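Cuaderno del taller de fermentos, diciembre, 7:40

Entrada larga porque ayer no escribí y anteayer escribí con la mano llena de masa, así que hay media página ilegible que dejo como homenaje.

Estado de la masa madre de centeno: viva, ofendida. La de trigo duro: viva, sin más. La que llamamos Jevine, que vino de la panadería del mismo nombre en un tarro de mermelada, sigue subiendo cuando le da la gana y bajando cuando vamos a mirarla. Refresco a las 6:15, proporción de siempre, agua del grifo reposada. A las siete tenía burbujas finas por los lados y ese olor a yogur que Barry Mellor llama «prometedor» y que yo llamo «a yogur».

Cambio de harina. Se acabó la Plutow y hemos abierto el primer saco de Bangera, que según la etiqueta tiene más fuerza. Según mis antebrazos, también. Hice la hogaza de control con 355 g de harina, por no tocar la fórmula, y 225 g de agua, que con la Plutow daba una masa manejable y con esta da una cosa parecida a la plastilina del colegio. Añadí un chorrito más sin pesarlo. Sí, ya sé. La norma de pesarlo todo la puse yo y está en la puerta del armario, escrita en mayúsculas por mí.

Autólisis de 40 minutos que acabó siendo de una hora larga, porque sonó el teléfono y era el proveedor de Jarport para contarme que los tarros llegan tarde. Ya lo sabía: no habían llegado. Anoto que la hora larga le sentó bien a la masa, se estiraba sin romper y casi hacía membrana. Habrá que repetirlo sin llamada, para aislar variables.

Plegados: cuatro, cada media hora. El tercero fue de compromiso. Después del último, la masa tenía tensión pero seguía fría al tacto. El termómetro de la ventana y el de la balda no se ponen de acuerdo desde octubre y cada uno tiene sus partidarios. Yo soy del de la balda.
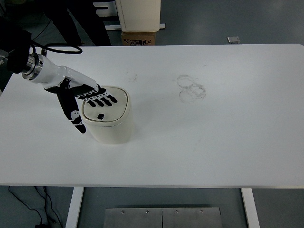 ¿Por qué sale la miga apelmazada en la base y abierta arriba?

Falta de fermentación en bloque, casi siempre. La masa entra al horno con poco gas repartido, lo de arriba se expande de golpe y lo de abajo se queda como estaba. Lo primero es alargar el bloque hasta que el volumen crezca de verdad, mirando el recipiente y dejando en paz el reloj. Si con eso no mejora, revisar que la piedra haya tenido tiempo de calentarse entera.

Lo apunto con pregunta y respuesta porque es lo que me preguntan cada semana y así puedo señalar la página con el dedo y seguir desayunando.

Volviendo a la hogaza. Formado correcto, banetón con harina de arroz, nevera toda la noche. Al desmoldar esta mañana se pegó un poco por un lado, el mismo lado de siempre, así que empiezo a sospechar del banetón y a perdonarme a mí. Greña recta, un solo corte, con cuchilla nueva. Quedó más torcida que con la vieja.

Horneado: 225 grados los primeros minutos con vapor, luego bajé a ojo. El vapor, con la bandeja de piedras volcánicas que compramos en un momento de optimismo. Funciona, aunque hace un ruido de locomotora y empaña las gafas durante un buen rato. La corteza salió de un marrón serio, con ampollas pequeñas. Cantó al enfriarse, cosa que siempre me alegra más de lo que confesaría en una reunión.

Corte a las dos horas (debían ser tres, había hambre). Miga regular, un poco prieta hacia la base. Véase la pregunta de arriba, que por lo visto también me la hago yo. Acidez suave, nada de vinagre. Barry dice que sabe a avellana. Barry dice eso de todos los panes desde que leyó un folleto de café.

Del centeno hay menos que contar. Subió, se agrietó y bajó un dedo mientras discutíamos si estaba listo. Estaba listo al empezar la discusión. Lo horneamos igual, en molde, y mañana se sabrá, que el centeno recién hecho engaña y se pega al cuchillo como si le debiera dinero.

Prueba paralela con sal: una bola con la sal al principio y otra con la sal tras el primer plegado. Las dos sin marcar. Las dos idénticas. Resultado del ensayo: comprar cinta y rotulador.

Pendiente:
repetir la Bangera con 80 g de masa madre y el agua extra pesada, esta vez con la báscula encendida
cambiar el banetón sospechoso por el ovalado
llamar a Jarport por los tarros
juntar los dos termómetros en la misma balda durante una noche y que resuelvan lo suyo
limpiar la rasqueta, que lleva masa de otra época

El siguiente refresco es a las 18:15. Le toca a Barry, se lo he dejado escrito en la nevera.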